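Chapter 4
Ceilings, Walls and the Light in a Room

A room is usually judged from the floor up. People notice the furniture first, then whatever is lying on it, then the walls. The ceiling comes last, if it comes at all. In most homes it is the largest surface with nothing standing on it, and it decides how bright the room feels at any hour of the day.

This chapter covers the upper half of the room. It deals with the ceiling as a surface to be cleaned and painted, with the light fixtures that hang from it or sit against it, and with the tops of walls, where dust and cobwebs collect. Floors were covered in Chapter 3 and will be mentioned only where work overhead makes a mess below.

The worked problems use the Tillman house, a two-story rental on the east side of Gerkdale. Students who have the Skulwood workbook will find the room plans at the back. The house has 1,351 square feet of floor and was last painted throughout in December, before the present tenants moved in.

White is the usual choice for a ceiling. It sends light back down into the room, and small repairs can be matched without much trouble. A flat finish hides uneven plaster better than a glossy one. Even so, a strong light will show things that daylight does not: brush marks, roller lines, old patches and slight changes in texture. Before any work begins, look at the ceiling twice, once with the fixture on and once with it off.

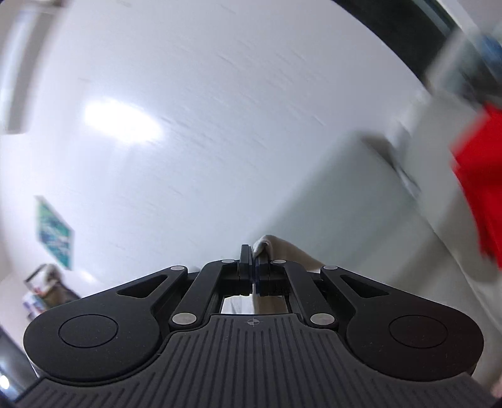

How often should a ceiling be dusted?

Twice a year is enough for most rooms. Kitchens need it more often, as grease in the air makes dust stick and turns it yellow.

Dusting comes before washing in every case. A dry cloth tied over a broom will do for a flat ceiling. Work from the wall farthest from the door and move back toward it. Cover beds and soft furniture with an old sheet, or move them to the middle of the room and cover them there. Anything small and soft, such as cushions and blankets, should be taken out.

Washing is harder on the surface and on the person doing it. Flat paint marks easily, so test a corner first. Use a sponge that has been wrung out well, and never let water run toward a fixture. The power to that fixture should be off and the bulb cool.

Fixtures are dealt with in Section 4.2. A glass cover that has not been washed for a year can dim a room more than students expect. Section 4.3 turns to bulbs, with a table comparing warm bulbs at 3,000 kelvin with cooler ones. Section 4.4 covers repainting, including how to estimate paint for a room with 42 feet of wall to cut in around.

Terms to learn in this chapter: flat finish, glare, cutting in, drop cloth, fixture canopy.

Last updated 21 May 2026

Comments

mopandpail
The broom and cloth trick works fine on smooth ceilings. On popcorn ceilings it brings half of it down on your head. Is that in a later section?

Priltora reader
Our class skipped from 4.1 to 4.3 and the bulb table made no sense without the part on covers. Read them in order.

dkw_home
I can't find the room plans. My workbook stops at the index. Is there an older printing without them?

mopandpail
Mine has them after the index, on the fold-out page.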